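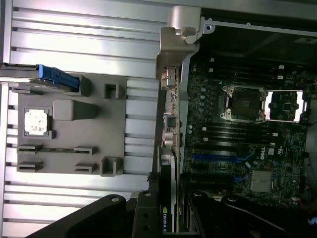 Student team to enter computer assembly robot in December contest, with its doubts attached

Prondutside, 2020-10-19 - The Degefa robotics club will enter its computer assembly project, Plemus, in the Rasano student automation contest this December. The club is asking visitors to arrive with modest expectations.

The task sounds simple. A robot arm takes parts from a plastic tray and fits them into an open desktop tower lying on its side. A person with some practice does the memory in seconds. The arm takes almost 45 seconds for one module, and that is on a run where things go well.

"People see a robot arm and assume the hard part is done," said Thắng Quan, who leads the five-student team. "The arm goes where you tell it. Knowing where to tell it is what ate our fall."

The team has logged 106 attempts at memory handling so far. It will publish the full log, failures included, before the contest. Past entrants have tended to show a single clean video, and the club thinks judges should ask what came before it.
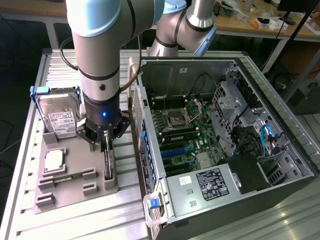
The Plemus arm with a memory module at the gray slot holder beside the open tower.

Club adviser Tươi Thân said she approved the project with reservations and still has them.

"I am not convinced this is a job that needs a robot," Thân said. "Every part is in a tray the students set up by hand. Move the tray 2 inches and we have a different problem. But they write down what fails, and I can grade that."

The processor is the part the team worries about most. A memory slot forgives a small error in angle. Socket pins may not, and the team has not decided whether to include that step in its contest run. Quan said a decision will come after the next round of tests.

Plemus has no commercial partner and the club is not looking for one. Claims that student work of this kind will soon replace repair technicians are, in the club's view, premature.

Open lab sessions are held Thursday evenings. Visitors may watch test runs and read the log. Requests should go to the club office in Prondutside.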